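### 3.2 Collection of the demonstrations

The demonstrations used in this paper were gathered with two hand-held grippers, one for each hand of the operator. We did not use teleoperation for this part of the work. In an earlier test with a leader arm, our operators needed a long time to learn how to turn a plug by a small angle, and many of the recorded motions contained stops which come from the interface and have no relation to the task. With hand-held grippers the operator works at natural speed, and the policy receives fewer of these stops.

The task family, which we call Menora, consists of short actions on household electrical items: pressing a switch, picking up a plug, straightening a cord and moving a power strip to a new angle. All items are disconnected from the mains during collection. The operator stands at the table and holds both grippers with the fingers open before the first motion (Figure 3). The starting angle of the strip is changed by hand between demonstrations, and the operator is asked not to return it to the same place.

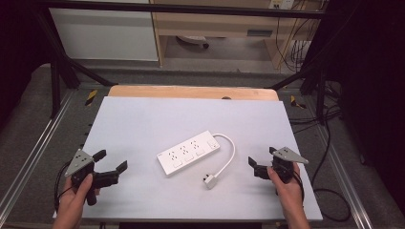 **Figure 3.** Workspace for the power strip items, with a gripper in each hand. The strip and its plug rest on a white board.

Each demonstration begins with a spoken cue and ends when both grippers are again away from the object. The operator receives a card with the name of the action, but no instruction on which hand should do it. We made this choice after a discussion with our first operator, Funmilayo Adeyemi, who observed that she changed hands depending on the side to which the cord was pointing. When we fixed the hand in advance, she had to cross her arms in certain layouts, and the motion became slow. In the final protocol the choice of hand is therefore free, and it is stored as a label afterwards.

In total we recorded 3926 demonstrations with 7 operators. One session lasts 60 minutes, including the time for changing the layout. The recordings are written by our own tool, Flallel, which aligns the video streams with the opening of the fingers and rejects a demonstration if one stream has a gap. Rejected demonstrations are not included in the number above.

### 3.3 Views from the gripper

The policy takes as input the views from the grippers together with the finger opening. The view from above the workspace is used only for checking and labeling. We were at first worried that white objects on a white surface would be difficult for the encoder, and we considered a colored cloth for the table. We decided against it — the low contrast is common in real homes, and we wanted it to be present in the training set.

A second difficulty is that the object is often only partly visible to the gripper. In Figure 4 the left end of the strip is outside the view, and a part of the cord is hidden behind the left finger. The three switches have the same shape, so the policy cannot select the correct one from its appearance alone. It must use the position in the row, and for this it needs a short history of earlier images. 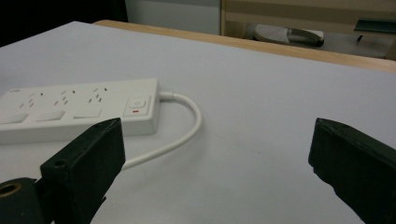
**Figure 4.** View from a gripper with open fingers. The cord leaves the right end of the strip and passes behind the left finger.

For labeling, one annotator marked the moment of contact in every demonstration, and Rochelle Ridgeway checked a subset of 2000. Most disagreements were found in the switch actions, where the finger hides the switch exactly when it is pressed. For these cases we define contact as the first image in which the finger stops moving toward the strip. This rule is simple and it may be late by a few images, but it can be applied in the same way by different persons.

We removed no demonstration for being clumsy. If the operator missed the plug and tried again, the full recording was kept and received the label "retry". The effect of these recordings on the Skutar baseline and on our own model is studied separately in Section 5.2.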